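Oltness youngsters get their first taste of the cockpit

October 17, 2020

What a lovely bit of news to share this month! Palomino, the small flying charity that started life in a borrowed hangar office, has opened its very first gliding bursary, and 24 teenagers from Oltness and the villages nearby have been given a place.

Gliding can be a hard sport to get into if no one in your family flies. Lessons, club fees, even the bus fare out to the airfield all add up. The bursary covers the lot, from the first trial flight through to going solo, and it comes with classroom evenings on weather, navigation and radio calls.

Yurani Nina, who learned to fly gliders at sixteen and now instructs, has wanted to run something like this for years. "I was the only girl on the airfield for a long time, and nearly always the only one whose parents had come from somewhere else," she told us. "I loved every minute in the air. I'd have loved it even more with a few friends in the launch queue."

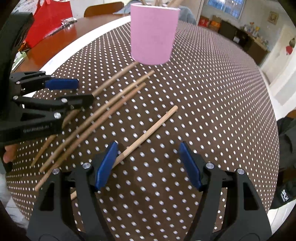
Her brother Brayan looks after the classroom side. The evenings are hands-on and quite noisy, he says, with plenty of building, breaking and trying again before anyone is handed a chart. There is serious study too, and each student is paired with a mentor who works in aviation. Arnulfo Alvarado, an airframe engineer, has taken on two of them and is already planning a hangar visit.

Money for the first year came from Jotden, a local toolmaker, along with about 200 smaller gifts from people in the town. Socorro Londoño, whose daughter has a place, says the whole street chipped in for flying boots and a decent pair of sunglasses – and then turned up to wave her off!

Flying takes place at Mirkis airfield whenever the weather allows, with one student and one instructor in each glider. Dirceu Guerra, who drives the winch, reckons the new group are the keenest he has launched.

Palomino hopes to raise the number of places to 30 next year. Anyone aged 14 to 18 can ask to join the waiting list, and no flying experience is needed. Mentors are wanted as well, especially from air traffic control and ground crew. The club hut at Mirkis has forms by the door.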